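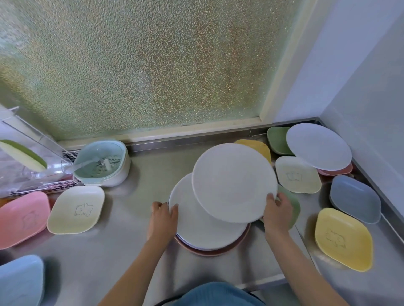

October, 7.10 pm

Finished the second pass through section 4 of the Durngate procedure before tea. It covers demonstration sessions, where a person does a household task by hand and the recording is used later to train the arm. I've been putting this section off because most of it was written in 2012 for industrial cells, with fences and light curtains, and very little of it carries across to a kitchen counter.

Main change today: the old text has one heading for "workspace preparation" and puts everything under it. I split it in two. 4.1 is the surface and what is fixed to it. 4.2 is the objects to be handled. The old wording let an operator tick one box for both, and the Plivden logs show what came of that. Sessions were passed as prepared with the counter clear and no record at all of which dishes were on it.

4.2 now says:

All objects in reach are logged before the first movement, including those not meant to be handled.

Objects not being handled are kept to the outside of the work area, leaving the middle open.

Rounds and squares are stacked separately unless the task sheet says otherwise.

An object leaning on another object is logged as leaning.

The last one will get an argument from the Stimine people, who consider it too fine. My view is that a leaning plate is a different grasp problem from a flat one. The lower rim is loaded, the upper rim is free, and if the finger closes at the wrong height the plate slides down the backsplash. A person corrects for that without thinking. The gripper we have does not correct for anything it wasn't shown.

Plates took up most of the afternoon. The question was how to define the start and end of a stacking step so two people labelling the same recording mark it at the same point. Draft wording was "step ends when the plate is on the stack". Tried it on a handful of clips and it fails straight away. One hand holds the stack at the rim, the other has the top plate tilted against the pile, and it is touching along one edge the whole time. Is that on the stack? One labeller would say yes and the other no, and both would be following the rule.

Replaced it with three states: free, in contact, seated. Free means no part of the plate touches the stack. In contact means any part touches but the plate is at an angle or still carried by the hand. Seated means flat and released. Step ends at seated. Went back over the same clips with the new wording and had no trouble placing the mark, except where a forearm covers the rim. For those the rule is to mark the first instant the rim is visible again and add the code for occlusion. I don't love it but it's consistent.

Also added a paragraph on two-handed work. The old text assumes one arm. In stacking, the second hand steadies the pile and it needs its own label. Previously it was being entered as "idle", and a policy trained on that will cheerfully leave the pile unsupported. New labels are "move" and "hold", one per hand, always both filled in. No blanks.

Contact force: left the limit alone. Araújo's note suggests a lower one for ceramics, but there's no test report attached and I won't put a number in a procedure on the strength of a covering email. Have asked for the report. Until it arrives the general limit stands, with a line saying the material must be recorded if known and entered as "unknown" if not. People guess at material far too often. Melamine, stoneware and plastic can look much alike on a recording, and a wrong entry is worse than an empty one because it gets believed.

Colour had a similar problem. The colour field was free text and has filled up with every possible word for pale green. We have sage, mint, pistachio, seafoam and one "hospital". Reduced it to a fixed list with a light/dark flag. Patterned or printed dishes get a second field, yes or no, with a short note. The print matters more than I expected, as the detector treats a small drawing in the middle of a plate as a separate object sitting on it. There are now 441 flagged frames with that fault, all on printed plates. Made it a required check in 4.5: any dish with a drawing on it gets reviewed by eye before the session is released.

Reflections next. Brushed steel gives a soft double under any light-coloured dish near a bright window. I had written "avoid reflective surfaces" and then crossed it out. Real kitchens have steel counters and windows. A standard that only permits matte benches and overhead light will give us an arm that works in a matte room. The clause now asks that surface and light source be recorded, and sets no limit on either. If the lower rim can't be told from its reflection, the clip gets the code and stays in the set.

The sleeve rule stays. Close-fitting or pushed up above the wrist, nothing dangling, no bracelets. Clothing colour is left to the person provided it doesn't match the objects.

Session length: old text allowed 200 repetitions in one sitting. Brought it down by half and added a break. After that many plates the movements get sloppy and the demonstrator starts nudging the pile square with a thumb. Once that turns up in the recordings the arm learns the nudge. It is also just hard on the wrists, and that should have been in the document from the start.

Not done:

4.6, drying racks and covered containers. Clear lids and wire are both bad for depth readings. Need some 2 hours on this alone.

Annex B, the hand-over sheet. Still refers to the fence interlock. Remove.

Numbering from 4.3 onward is out by one after the split. Cross references in section 7 will be wrong too.

Definition of "reach". Currently "arm's length", and doesn't say whose arm, or whether it's a person's.

Sent the draft of 4.1 and 4.2 to Stimine at half past five and have heard nothing back. Durngate want the whole section by the end of the month. Possible if 4.6 behaves.

Washed up after tea and noticed I was stacking the squares on their own. Put the big saucepan away wet, must get it out again before bed.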